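Brunus Opens Up Its Two-Arm Teaching Bench, and You Don't Need to Code to Use It

2024-04-15

Hi from all of us at Brunus! We've been itching to share this one. Starting today, Rutent, our kit for teaching a pair of robot arms by remote control, is open for orders, and the first batch of recorded tasks comes with it at no extra charge.

If you've followed us since the early Tenent days, you know how this used to go. I'd spend a whole afternoon typing in positions for one little pick-up, then somebody would swap the part for a slightly taller one and I'd start over (I did a lot of sighing that year). With Rutent, you sit down, take hold of the two hand controllers and do the job yourself. The arms follow along, the software records every move, and you do it again. And again! A new task usually gets 300 demonstrations from us before we train on it, and my record for one sitting is 719 short runs, which my shoulders remember well.

We've been living with small, fiddly things lately: clear boxes, cards, thin sheets, soft pads. They're a pain for scripted robots and a really nice fit for learning from people, since your hands already know how hard to squeeze.

Both arms bolt to a metal rail along one side of the table, so they share the same work area and either one can reach in toward the middle.

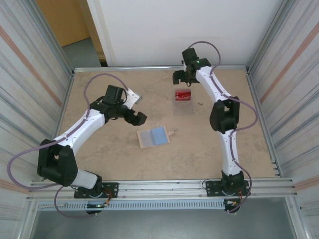 What's in the kit

You get two arms with grippers, the rail frame, the hand controllers, the recording software and a starter library of 4,000 demonstrations made by our own team at the Strachan workshop. Every run in the library can be played back, trimmed or thrown out. Please do throw some out! I've fumbled plenty of them, and a bad run is easy to spot once you watch it at half speed.

There's a hand-guiding mode too. Switch it on, take an arm by the wrist and walk it through the motion. I like it for slow, careful placements, and I go back to the controllers when both arms have to move together.

Price and shipping

The teaching software on its own is $1,785 per bench, and current Tenent owners can move their saved tasks over for free. Full kits are quoted by setup, so tell us what you're working with when you write. Orders go out from Strachan in the order they come in, and we plan to add a second library of two-arm tasks in November.

Want to try it first? Open bench sessions at Strachan can be booked through the Brunus website. Bring a part from your own line and we'll put you on the controllers.

Press contact: Brunus press desk, Strachan workshop. Review kits are available on request.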